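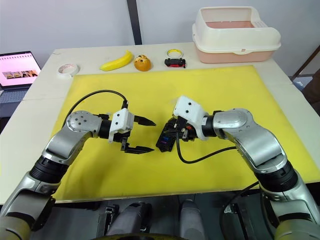
From: Aino Mäkelä
To: home-automation list
Date: Jun 23, 2019
Subject: Re: Chores, again. Are we there yet?

Lazaridis wrote:

> My sister asked me when she can buy something that clears the
> kitchen table, and I didn't have a good answer for her. She has
> seen the videos. Everybody has seen the videos. Two arms fold a
> shirt, one arm loads a dishwasher, and then you read the small
> print and it was sped up and there was a person steering.
>
> So, a plain question to those of you who work with the things.
> If I put a few ordinary items on a table and a bin next to them,
> can a two-armed machine put the items in the bin, by itself, in
> someone's house? Not a special table. And if it can't, what is
> the part it can't do? I would also like to hear from anybody on
> the shop-floor side, where I assume it's easier.
>
> L.

The short answer is yes on a good day, with items you have picked, and no in your sister's kitchen.

I can speak to the table case, as that is what we do most of the time in Clomwood. Our setup is about as plain as they get. White table, yellow mat, two arms reaching in from the near corners, each with a gripper. The items go along the far edge and the bin stands at the right end of the same row. At the moment the row is a roll of white tape, a toy banana, an orange toy fruit, a small roll of yellow tape and a little black and red toy vehicle. The bin is a big plastic one with a cream rim and a pink base, a lot like a litter box in shape. Somebody on this list once told me we should use real household goods. Fair enough, but toy fruit doesn't rot over a long weekend.

Here is how those items rank for us, easiest first.

The banana is easy. It is long, it has two sides you can pinch, and if you get hold of it badly it still usually comes up.

The orange one is fine as long as the fingers come down near the middle. With pointed fingers a round thing wants to squirt out sideways. We lose more of them on the lift than on the grasp.

The vehicle rolls. You touch it a little early with one finger and it moves off, and now the position you planned for is wrong. We look again after first contact, which costs time but fixes most of it.

Tape is the one I would use to test anybody's claims. A roll on its edge is a nice narrow target, but a bump sends it rolling or knocks it over. A roll lying flat is wider than you would like, low to the table, and the sensible way to take it is one finger in the hole and one outside. People do that without thinking. Our machine will do it if it has been shown that many times, and otherwise it tries to close on the full width and pushes the roll across the mat.

Now some numbers, with the warning that this is one lab and one table. We did 300 tries at clearing the row into the bin with the program running on its own. In 60 of them something was left on the table or ended up on the floor when it gave up. A person would have failed none of them. To get that far we used 3,448 recorded demonstrations, all of them done by a person driving the arms, and most of them on this same mat. When we took the mat away and ran on the bare white table, it got a good deal worse, and I don't have a count I trust for that yet. The white tape on a white table was the first thing it stopped seeing well.

So to your question about which part it can't do. Reaching is solved. Closing the fingers is solved. What isn't solved is noticing that things have gone slightly wrong and doing something sensible about it, over and over, for objects it hasn't met. Your sister's table will have a wet glass, a newspaper, crumbs, a phone charger and half a sandwich. Each one needs a different grip, and two of them shouldn't go in a bin at all.

There is also the cabling. Ours loops off the grippers in wide arcs and we have to think about where it goes whenever one arm crosses in front of the other. I would not want that above a table with glasses on it. This can be designed away and I expect product people will do it, but it is one more difference between a bench and a house.

Two arms help less than you might expect for this job. We mostly use whichever is closer. The second one is worth having when something must be held still while the other arm works on it, or handed across. For picking things up and dropping them in a bin, one arm with a longer reach would do nearly as well. The far left of our row is a long way from the bin, and the hand-over in the middle is where we lose the most time.

On the shop floor I only have one case to offer. Grernura has a cell at the Tratero plant that moves molded parts from a tray to a belt. It works, and has for a good while, but the parts are all the same, the tray always comes in the same way, and there is a fence. They told me a changeover to a new part took 22 hours of engineer time. If you have long runs, that is nothing. If you are a small shop with a new job every morning, you are better off with a person.

My own guess, since you will ask: a machine that picks toys up off a floor and puts them in a box will be sold before one that clears a kitchen table. Toys are dry, they don't break, and nobody minds if it takes all night. Clearing dishes is a lot further off. I would tell your sister to buy a tray.

A question back to the list. Has anyone tried softer or wider fingertips for flat rolls and lids? We have stayed with the narrow black ones because they get in between objects well, and I'm not keen to give that up. If you have a shape that does both, please send a drawing or just the measurements. I can print a pair and run them on the same row, and will post the results either way.

Also, if anybody has numbers with the background changed between training and testing, even poor ones, I would like to compare. Off list is fine.

Aino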